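Nirna手工布艺年展入选名单揭晓 96件作品十月起在Flernthorpe展出

供媒体即时发布

Flernthorpe讯 手工布艺机构Nirna今日公布本届手工布艺年展的入选结果。本届年展面向拼布、绗缝、刺绣、贴布、手工编织及布面修补六个门类公开征集作品，征集期内收到有效投稿277件，经初评与实物复评，最终确定96件作品入选。展览将于十月在Flernthorpe旧羊毛交易所开幕，展至十二月。线材企业Zelico为本届年展的材料支持单位，植物染色工坊Ardeleanu负责展览期间的染色课程及部分展陈布料的染制。

一、征集与评选情况

本届年展的征集工作自二月启动，四月截止。投稿者既有长期从事布艺创作的专业作者，也有利用业余时间制作的爱好者，另有若干作品由邻里缝纫小组、学校手工社团以集体名义提交。按照征集办法，集体作品与个人作品适用同一评选尺度，不单独设组。

从门类分布看，拼布与绗缝仍是投稿最为集中的两个门类，刺绣次之。布面修补为本届首次单列的门类。往届年展中，修补类作品一般归入刺绣或贴布门类参评，作者与评审均曾反映，修补作品的技法判断与纯装饰性作品存在较大差别，放在一起比较难以得出合理的结论。Nirna在征求往届参展作者意见后，决定自本届起将其独立设置，并为该门类另行制定评审要点，重点考察补料与原布的匹配、针脚受力的合理性，以及修补之后织物能否继续正常使用。

初评以作者提交的照片和文字说明为依据，复评则要求作者将作品实物寄送至Flernthorpe，由评审在自然光条件下逐件查看正面与背面。Nirna在历届年展中均坚持查看背面，理由是线头的处理、里布的拼接和绗缝的张力在照片中难以准确反映。复评阶段的全部作品均以编号标识，评审在打分完成前不接触作者信息。

未能入选的作品将于六月底前寄回作者，邮寄费用由Nirna承担。凡进入复评而未入选的作者，将随作品收到一份书面意见，内容涉及配色、结构、针法及收边等方面。此项安排自上届开始试行，作者反馈良好，本届起列为固定做法。

二、展览主题与展陈

本届年展以“旧布”为主题。征集办法规定，作品主体所用布料中应有相当部分来自旧衣、旧床品、裁剪余料或库存尾料，作者须在作品说明中写明布料来源。评审对布料的新旧程度不作硬性划分，但要求旧布的使用在作品的结构或图案上具有明确作用，仅以少量旧布作点缀的作品不符合主题要求。

入选作品的布料来源十分多样。有作者使用家中几代人留下的衬衫和围裙，有作者向附近的窗帘作坊收集样布，也有作者将多年积存的练习片重新裁切，拼合成完整的被面。部分作品保留了原布上的扣眼、口袋痕迹和褪色折线，并以绗缝线迹与之呼应。

展场设在旧羊毛交易所的底层大厅和东侧廊道。底层大厅层高较高，用于悬挂大幅被面和壁挂；东侧廊道光线较弱，适合展示对光照敏感的丝质刺绣和早期染色布料。布面修补门类的作品将以平放方式陈列，展柜内设反光镜面，观众可同时看到修补部位的背面。展场照明控制在较低水平，入场后眼睛需要片刻适应，请观众留意脚下。

所有展签均标明作品名称、作者、门类、主要针法和布料来源。应往届观众的要求，本届展签增加“制作时长”一栏，由作者自愿填写。展签文字采用大号字体，并在入口处备有可借用的放大镜。

为便于观众理解不同针法在成品上的效果，展场内另设触摸台，陈列由Nirna课程教师制作的针法样片。触摸台上的样片可以用手翻看和拉扯，展出作品本身则请勿触碰。手上的油脂和汗液会在浅色棉布上留下难以清除的痕迹，这一点对年代较久的布料尤为重要。 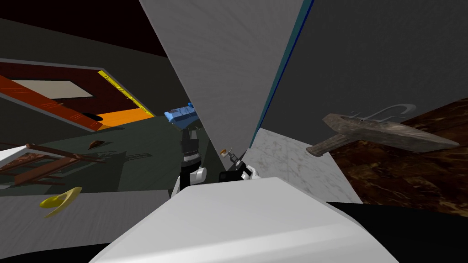

仿真渲染画面：白色平面与两台机械臂，其中一台末端为蓝色夹爪。

三、材料支持

Zelico为本届年展提供手缝线、绗缝线及绣线。按照双方商定的安排，入选的集体作品作者将各获得一套绗缝线，供其今后的集体创作使用；展览期间开设的全部课程，其用线亦由Zelico提供，学员无须另行购买。

双方同时商定，材料支持不涉及评选。征集办法对投稿作品所用的线材品牌不作任何限制，评审过程中亦不记录品牌信息。展签中的材料一栏仅注明纤维种类，例如棉、麻、羊毛或丝。

Zelico还将在展览期间开放一组停产色线的库存，供修补门类的作者和课程学员选用。对旧织物修补而言，色差往往是最棘手的问题，现行色卡上的颜色通常偏于鲜亮，与洗涤多年的布料并置时显得突兀。停产色线中有相当一部分为灰调和土色，适合用于床品、粗布外套和毛毯的修补。该批色线以小束形式发放，用完为止，不对外销售。

Ardeleanu工坊承担展场内隔断布帘和展柜衬布的染制工作。布帘采用库存棉麻混纺坯布，以洋葱皮、核桃壳和茜草染色，色调由入口处的浅黄逐步过渡至廊道尽头的深褐。展览结束后，布帘将裁切为小幅布料，作为下一年度Nirna初级课程的练习用布。

四、课程安排

展览期间，Nirna将在旧羊毛交易所二层教室开设配套课程，共提供200个学员名额。课程内容按入选作品所属的六个门类设置，每一门类均设入门班，拼布、刺绣和布面修补三个门类另设提高班。

入门班不要求学员具备缝纫基础。拼布入门班从裁片、对角和压烫讲起，学员在课上完成一个靠垫面；绗缝入门班使用小号手持绷架，练习起针、藏线结和保持针距；刺绣入门班以平针、锁链针和回针为主，完成一块可用作书衣的绣片；贴布入门班讲授折边与暗缝；手工编织入门班使用棒针，学习起针、上下针与收针；布面修补入门班则以袜跟、肘部和裤膝为练习对象，学员可自带需要修补的衣物，但请事先洗净晾干。

提高班面向具有一定经验的学员。拼布提高班讨论旧布与新布混用时的缩水与厚薄问题，学员须自备已预洗的布料。刺绣提高班讲授长短针的换色。布面修补提高班以织补为主要内容，要求学员能够熟练完成基本的补丁缝合，课上将使用细支羊毛线在薄呢料上进行经纬织补，对视力和耐心均有较高要求，请有意报名者酌情考虑。

染色课程由Ardeleanu工坊在旧羊毛交易所后院的附属房内讲授。学员将学习媒染、煮染和固色的基本步骤，并各自完成一块方巾。课程所用染材均为植物原料，但媒染剂仍须按规程操作，学员应穿着可弄脏的衣物，并全程佩戴工坊提供的手套。十六岁以下学员参加染色课程，须由成年人陪同。

所有课程均在上午10时或下午2时开始，请提前到场签到。课程所需的针、剪刀、顶针和绷架由Nirna提供，习惯使用自己工具的学员可以自带。惯用左手的学员请在报名表中注明，以便教师准备左手剪刀并调整座位。

五、公共修补日

每逢展览期内的月初，Nirna将在底层大厅入口处设置公共修补台，由课程教师为到场观众提供简单修补的示范与指导。可受理的项目包括纽扣脱落、缝线开裂、小面积破洞和下摆脱线。拉链更换、皮革制品和大件家居织物暂不受理。

公共修补台的目的在于示范方法，衣物原则上由观众本人在教师指导下完成修补。行动不便或视力欠佳的观众可请教师代为操作。修补所用的线和小块补布免费提供，观众也可以从自家衣物上取用余料。

Nirna表示，近年来机构收到的咨询中，询问如何修补现有衣物和床品的来信逐渐增多，其中不少来信者并不打算系统学习缝纫，仅希望把一件具体的物品修好。单列修补门类、设立公共修补台，均是对此类需求的回应。机构将根据本届展览期间的实际情况，考虑是否在展览结束后以固定形式继续开放修补台。

六、作品收藏与后续巡展

展览结束后，Nirna将与部分入选作者协商，把作品纳入机构的教学收藏。教学收藏用于课程示范和借展，作品所有权的转移以书面协议为准，作者保留署名权以及为个人展览借回作品的权利。不愿转让作品的作者可选择授权机构拍摄细部照片，供课堂使用。

另有一部分作品将组成巡展，于明年春季前往Flernthorpe周边各镇的图书馆和社区会堂展出。巡展作品以尺寸适中、便于包装运输者为主。大幅被面因折叠运输易在绗缝线处形成压痕，不列入巡展范围。承接巡展的场所须具备基本的遮光条件，且不得在展品附近设置餐饮区。有意承接的场所可在十一月底前向Nirna提出书面申请，并附场地平面图。

本届年展将出版图录一册，收录全部入选作品的正面照片，修补门类作品同时收录背面照片。图录附有各门类评审综述，以及入选作者撰写的布料来源说明。图录于展览开幕时在现场发售，入选作者每位获赠一册，集体作品按集体赠送。

七、参观须知

展览免费开放，无须预约。课程实行预先报名，自八月起受理，报名表可在Nirna接待处领取，亦可来信索取。名额按收到报名表的先后顺序分配，每位学员最多可报两门课程。已报名而不能到场者，请尽早告知，以便候补学员递补。

旧羊毛交易所底层大厅和东侧廊道可供轮椅通行，二层教室设有电梯。婴儿车可以进入底层大厅，廊道因宽度有限，请将婴儿车寄放于入口处。展场内允许不使用闪光灯的个人拍摄，三脚架和自拍杆不得带入。学校团体参观请提前与Nirna联系，机构可安排教师带领讲解，并提供适合不同年级的针法练习材料。

为防止虫害，外来的羊毛织物、旧地毯和未经清洗的布料请勿带入展场。参加课程或公共修补日的观众如携带羊毛衣物，请装入密封袋中，到场后由工作人员查看，再带至教室或修补台。

关于Nirna

Nirna是设于Flernthorpe的手工布艺机构，从事布艺课程、展览和教学收藏工作，常年开设拼布、绗缝、刺绣、编织和修补课程，并向学校和社区团体出借针法样片与教学用具。

关于Zelico

Zelico生产手缝线、绗缝线和绣线，产品供应手工用品店及布艺教学机构。

关于Ardeleanu

Ardeleanu为植物染色工坊，承接小批量布料与线材染制，并定期开设染色课程。

媒体联络

媒体如需入选作品名单、作品照片或安排开幕前的参观，请与Nirna新闻事务处联系。作品照片仅供报道本届年展使用，刊发时请注明作品名称及作者。媒体预览安排在开幕前一日上午10时，采访作者的要求请提前提出，由机构征得作者同意后安排。

（完）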